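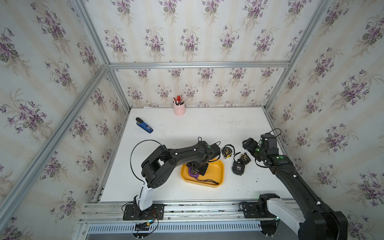 Calum Dunbar would rather we threw the lot out and bought matching ones. His note in the margin of the last entry says a tape costs less than the time it takes to argue over it, and that he has lost a shelf to this already. Fair point about the shelf. I still want to know which tape did it before anything goes in the bin.

19 May 2021

Tape measures, checking and putting away.

Background for anyone who wasn't in. The shelf for the Trisport alcove was marked out at 1779 mm and came back too long to go in. The alcove was measured with one tape and the board was marked with another, and neither got written down. Calum trimmed it by hand and it fits now, with a bit of a wave at the left end which the filler has mostly dealt with. Cost us a morning.

So today was every loose tape in the place, out on the white bench, one after the other. The yellow tray is for tapes being kept in general use. Bare bench means not decided.

Method, such as it is. Steel rule from the Breltik set, 1000 mm, clamped to the long board by the window. Hook over the end, read at the far mark. Then push the hook against a block and read again. Both readings go on the card. A good hook slides by its own thickness, so the two should agree. If they don't, the hook is bent or the rivets have stretched, and the tape is all right for one sort of measuring and wrong for the other.

The purple one with the black middle is the one I reach for most and I expected it to be bad. It wasn't. Pull and push readings agree as near as I can see without the glass. Staying in use.

The Trisport culprit, I am fairly sure, was the old cloth-backed one from the van. Reads 2 mm out on the push and is fine on the pull. I have cut the end off it and it's in the metal scrap. Calum please don't rescue it.

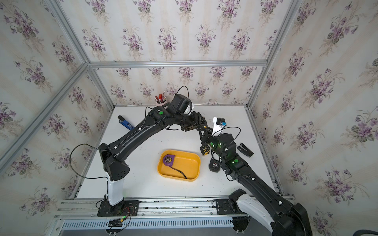 Next job on the same bench was trying to settle the drop for the Lashari hallway paper. I had the repeat written down in the order book as one figure and on the back of the invoice as another, and both in my handwriting. Easiest way to find out who was right was to measure something with a proper repeat. The violets on the walls round the bench did well enough for practice, and the pale stripes helped a lot, as you can run the blade down the edge of one and know you are straight. Go from the same leaf on one bunch to the same leaf on the next. Don't go from flower to flower by eye, I did that first and got a different answer each time. Once I had the knack I did the Lashari sample the same way and the order book figure is the correct one. Invoice crossed through and initialled.

While the sample was out I noticed its backing is thinner than the last lot. Mix the paste a little thicker and leave it less long before hanging. Try a short piece behind the door first.

Ladder is back from Plerneo, by the way. New feet on it. They have kept the old ones in case we want them, we don't.
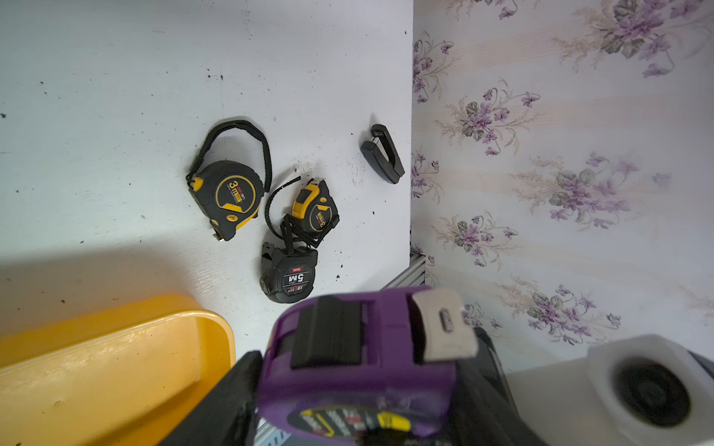

Labelling is the part that has held me up. I want a number on each tape that matches a line on the card, so the job sheet can say which one was used. Paint pen rubs off, and stickers on the side get peeled by whoever is bored. The straps look like the answer at first, a tag round the strap and done, but they are a nuisance in themselves. The cord on one of the yellow and black ones had got itself tangled with the strap of the black 5M when I came to sort them, and a tag would only make it worse. The 3m with the braided strap is better, it stands up in a loop and keeps clear of the others. For now I have scratched numbers on the underside with the scriber. Ugly but it will last. The small black stapler over by the wallpaper goes back to the desk with the job sheets.

The yellow and black pair pass. Both 3 m, so no good for the long boards, keep them for shelves and drawer fronts. The 5M passes on the pull and I want to do the push again with fresh eyes.

The bench wants a wipe before anything with a finish goes on it, there are crumbs and black specks all over the white and I leaned a clean sleeve in it.

To do:
Repeat the push reading on the 5M.
Write up the card neatly and pin it inside drawer 13, where the rules live.
Add a line for tape number to the job sheet. One tape per job from now on, site and bench both.
Check the lot again in August.
Calum to say whether he wants a long tape for the van. If so, same make as the 5M and it gets checked before it goes anywhere.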